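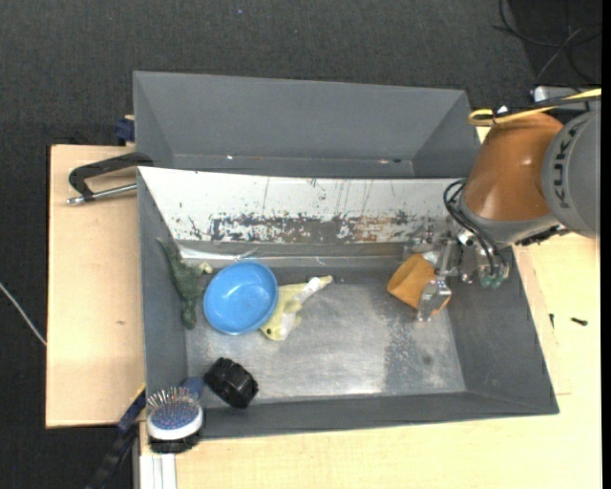 1. Front bin, orange-tan cup on its side near the right end. Grey side walls, white back panel.

Storage bins: surfaces and wear
Gallery page, Pladdale workroom. Text by Roksolana Zakharchenko, 24 August 2013

The page records the state of the sloping-wall bins on the long table at Pladdale. One picture is published so far; the notes under it are arranged by surface and refer to the front bin unless the second is named. Numbering follows the bin register, in which this pair is entry 34. Pictures for the other entries will be added under the same headings as they are cleared.

Back panel
The white sloped panel is the most worn surface of the bin. The lower half has a long band of scraped and chipped paint, the marks running from grey through brownish to black. Thin dark streaks run vertically above the band. Register grade for the panel: 5, the lowest on our scale. Repainting was quoted by Hollmann in December and has been put off until the bins are next out of use together.

Tape at the base
A narrow strip of shiny metallic tape runs along the foot of the back wall. Bright creases show in it. Replacement tape is held in drawer 7, on the Molell roll. The old strip should be lifted in one length where possible and the base wiped before the new one goes down.

Floor
Brushed metal, silvery, with pale reflections that are strongest near the front centre. The right half has a darker mottled patch with speckled edges. Cause not recorded. Krisztina Pálfi has asked that the patch be compared with the next set of pictures before any cleaner is tried on it – please leave it alone until then.

Side and front walls
Matt grey, smooth. No entry.

Contents
The cup lies with its open mouth towards the upper left. Further objects are grouped at the left side of the bin. Contents are listed separately on the Trarier sheet and are not graded here. A cup entered on that sheet keeps its line number if it is moved to another bin; only the bin column is changed.

Second bin
Grey, directly behind the first. It appears empty apart from tiny bright specks, with scuffs along the lower edge. The specks are entered as loose debris, unconfirmed. Brush out and look again before changing the entry.

Table and floor covering
Pale wooden tabletop. The carpet is dark charcoal with a fine speckle, and small dropped parts are hard to find on it. Sweep by hand before using the vacuum.

Notes on grading
Grades run from 1 (as supplied) to 5 (refinish or replace). Each surface is graded on its own and the bin takes the worst grade of any surface. Scratches that do not go through the paint count as 2. Bare or discoloured areas count as 4 – or 5 if they join into a continuous band. Tape is graded only for lifting and tears, so creases on their own do not alter the figure.

Corrections to Roksolana, with the register number and the name of the surface.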